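Worktables and small shelves: a gallery of our tables

November 13, 2024

In this gallery I collect photos and notes of the tables we built, oiled or repaired since January. My name is Gijs Boersma. I make the tables, and Femke Verschueren takes care of the finish and of the small shelves that stand on top. Many people write to us and ask how the wood looks after some months of daily work, so I wanted to show tables in use, with things left lying on them. A clean table in a showroom tells you very little.

I have given each model a name. Murkon is the oldest one, Donar is the heavy one, Aguirre is for kitchens and Panov is the one with the pale top. Where we have only notes and no photo yet, I write the notes anyway, and the photo comes when the owner has time to send it.

## How we choose the wood

All our tops are light wood, made from joined strips or planks. We do not sort the strips by color very strictly. Femke likes it when a brown strip comes between pale ones, and small knots may stay if they are closed and hard. A customer once sent back a sample because of a knot, and later ordered a top with more knots than the sample had. Taste changes, I think.

The seams should be faint but you can find them with a fingernail when the air is dry. In winter this is normal. If you can put a coin in the seam, please write to us.

## Notes on the models

**Murkon.** The first top is 105 cm long, which is too short for most people, and I would make it longer today. It has had four coats of oil. The owner cuts fabric on it and asked us for round corners, so that the cloth does not catch.

**Donar.** Heavy, with a thick top. It took two of us and a neighbor to bring it up the stairs. We have repaired one corner where it met the door. The repair is visible if you know the place, and the owner told us to leave it like this.

**Aguirre.** For kitchens. It is 91 cm high, because the owners are tall and had back pain at the old counter. Water is the enemy here - wipe it at once, also when you are tired. The oil has to be renewed more often than we say in the leaflet, and I will correct the leaflet.

**Panov.** The palest of our tops. It shows coffee rings more than the others, but it also makes a dark room friendlier. Femke has tried seven different oils on it and came back to the second.

## Care, in short

Use a soft cloth that is almost dry. Fold it, wipe along the grain and turn the cloth when one side is dirty. Do not leave a colored cloth wet on pale wood during the night, because the dye can travel into the grain. We had this once with a red towel, and I had to sand for a whole afternoon.

Shiny marks are usually not damage. Wood that is touched often gets a polish in these places, and tape or a warm cup can also leave a gloss. Look at the top from a low angle, with a window or a lamp on the other side, and you will find them. Most can be made even with a fine pad and a little oil. If a mark feels rough under the hand, this is something else and it needs sanding.

For a shelf above the table we recommend thin metal legs. They take little place, and you can push a cloth or a tool under the shelf when you need the surface. Please check from time to time that the feet stand flat. A shelf that rocks will scratch the top, slowly, and you notice it only when you move the shelf.

## Tables in a bright workspace

Light wood in a big room, with a wooden shelf on black legs over one tabletop and a folded cloth in pale aqua and teal lying toward the back.
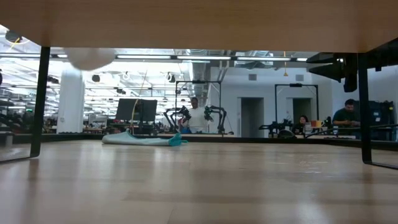
Butcher-block strips in cream, honey and light brown, with a slanted brown one among them and a small dark mark like a knot. Black rails run along two sides of the top.
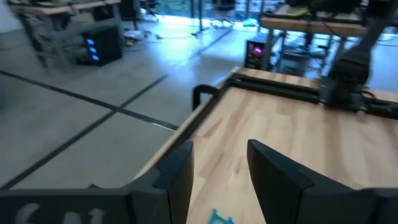 Femke Verschueren does not agree with me on the darker strips. She says they should be spread over the whole top and never be kept together on one side, as the eye goes there first. She would also oil the underside as often as the upper side, which I find too much work for a place where only the knees come. On the cloths we have the same opinion: wash them separately the first time, and keep one only for oil. After oiling she opens it flat outside to dry and never folds it, as an oily cloth in a heap can become hot and start to burn.

She asks me to add that the oil needs a full night before you put anything on the wood, and in a cold room two nights.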